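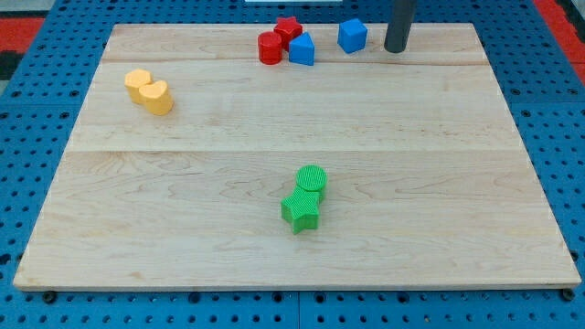
Home | Notes | Bench log | Vedwood | About

5 min read

Right, quick one before the bus. Numbers are in for the May runs and I want them written down before I start second-guessing them.

Background for anyone new. Vedwood is the block-pushing project, one arm, one board, plain English instructions. "Push the green star away from the green cylinder." "Put the yellow ones together." The policy gets a camera view and the sentence and puts out a small move, over and over. No grasping. Just a post, poking things. Sounds easy. Isn't.

The question this round was about relabelling. We had plenty of long sessions where somebody drove the arm with no particular goal, just shoving blocks about. Old way, you set a task, record it, throw away whatever went wrong. New way (new to us, other groups got there years ago) is you keep the lot, and afterwards a person watches and picks out a stretch and types what happened in it. Any stretch. Whatever words they like.

Shiela Espiritu did most of the typing, with Ronaldo Lagman taking a share from Cabanatuan in the evenings. 1,072 labelled clips by the end. Ronaldo writes like a telegram. "Red circle left bit." Shiela writes "nudge the blue triangle down and slightly towards the green star". I wanted to tidy it all into one style. Got outvoted. They were right, annoyingly, more on that in a sec.

So, the test. 30 instructions held back from training, each tried 3 times from a fresh layout. Counts as solved only if all the tries come off, and Ronaldo judges from the video without knowing which policy he's watching. Harsh, but I've fooled myself with softer scoring before.

Relabelled policy solved 19. I was hoping for more. The old task-by-task one was clearly worse on the same set, but I'm not quoting its score yet, I found a layout file that had been used twice and want to rerun that half. Boring mistake, mine.

What it's good at: anything with one block and a direction. Also "next to" for blocks of different colours. You can change your mind half way through and it'll just drop the first thing and go after the second, which I never get tired of.

What it's bad at: separating two blocks of the same colour that are already close. Look at the green pair, star right in front of the cylinder. Ask for them to be pulled apart and the arm goes in, dithers, then pushes both along as one lump. The yellow heart and its neighbour, touching side by side, same sort of trouble. My guess is the labels. People hardly ever typed "separate" when they watched the sessions back, they typed what it looked like was being gathered up. Haven't checked properly. Should be a ten minute search, will do it tomorow.

Shape names are a mess as well. Is the blue one with five sides a pentagon or a cube? Depends who was typing. I assumed this would hurt. Then I trained a version with everything cleaned into one vocabulary and it did worse on instructions from people who hadn't seen our word list, which is the only case I care about. Mixed labels stay in. Shiela has been very gracious and only mentioned it twice.

Caveats, because somebody at Ketine will email. One board, one arm, one set of blocks. Lighting hardly changed. No idea if any of it carries over to the Tendport rig, where the board is a different colour and the arm is slower. Small test set too, so don't read much into a gap of one or two.

Next: more clips of pulling things apart, recorded on purpose this time, which I know goes against the whole idea of aimless driving. Don't care. Also want to try shorter stretches, I suspect some of ours hold two or three seperate actions and only the last one got a label.

Rerun of the old policy starts tonight at six if the gripper mount on the other bench isn't in bits again. Bus is here.

Contact | © Vedwood bench log | Back to top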